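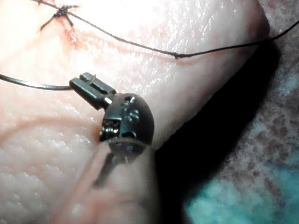 Figure 1. Suturing with a robotic instrument on skin-textured tissue, with a tied knot at the upper left.

Can a machine sew on a button yet?
Final report, Household Automation module
Project group Lola

1. Where the question came from

Our project started with a pile of mending. All of us in the group have a bag of clothes at home that we mean to get round to – shirts with a button gone, a duvet cover with a split seam, socks we are too fond of to throw out – and one Saturday, over a very long breakfast at the Pakora café, we got talking about why there is a machine for washing these things and a machine for drying them but nothing that will put a stitch in them and hand them back. A sewing machine does not really count, as anyone who has fed a trouser leg through one will tell you. You still have to do all the thinking and most of the holding.

So we chose hand mending as our household chore, while the other groups took dishes, beds and shelf stacking. We wanted to know how close machines are, and which part of the job is keeping them back.

2. Why we looked at surgery

Surgical instruments are the nearest relation we could find. The jaws in Figure 1 are small, squared and grooved along the top, and they sit on a rounded wrist worked by thin cables that run over a little pulley, which you can see through the cutout in the metal. The wrist lets the jaws point well away from the line of the shaft, and that is very much what your own fingers do when you turn a needle back towards yourself inside a cuff.

The thread was what held our attention longest, though. One strand runs right across the tissue and over the raised border, with a small kink in it. Anybody who has sewn with a long thread will feel a pang at that, because a long thread catches on everything, and a machine has to keep track of all of it and not only the bit in its grip. It is also dark and very fine, and it would be easy to lose against a shadow.

We should say plainly that a surgical instrument of this sort is normally steered by a person, so a good knot tells us what the tool can do and rather less about what a machine could manage by itself.

3. What we tried

We had the loan of the Himis bench arm in the Dhillon workshop for 2 weeks. It is a teaching arm with a simple two-fingered grip, nothing like as delicate as the instrument above. We stretched cotton shirting over a hoop and asked it to push a threaded needle through at a marked spot, let go, and pick the point up again from the other side.

We made 80 attempts. Pushing the needle through was much better than we had feared, once we had stopped using the blunt needles from the kit. Letting go and finding it again was dreadful. The needle tipped over as soon as it was released, and the arm closed its fingers politely on nothing. Only 3 attempts ended in a complete stitch, and in one of those we suspect the cloth did most of the work.

We also tried it with the hoop taken away, to be fair to the idea of a real shirt on a real table. The cloth simply followed the needle about, and we gave that up after an afternoon.

4. Cost

Our rough guess for a home version of our set-up, with a second arm to hold the cloth, came to around £3000 in parts. You could have a great many buttons sewn on for that, and a cup of tea while you waited.

5. What we think now

For the moment we would say no to mending at home, and a hopeful maybe to a workshop where the same button goes on the same flat piece of cloth all day. The grip and the wrist seem good enough already. Holding soft cloth steady and keeping an eye on loose thread are where we would send the next group, and we would tell them to ask for two arms from the beginning. The hoops, needles and leftover shirting are in the drawer under the Himis bench.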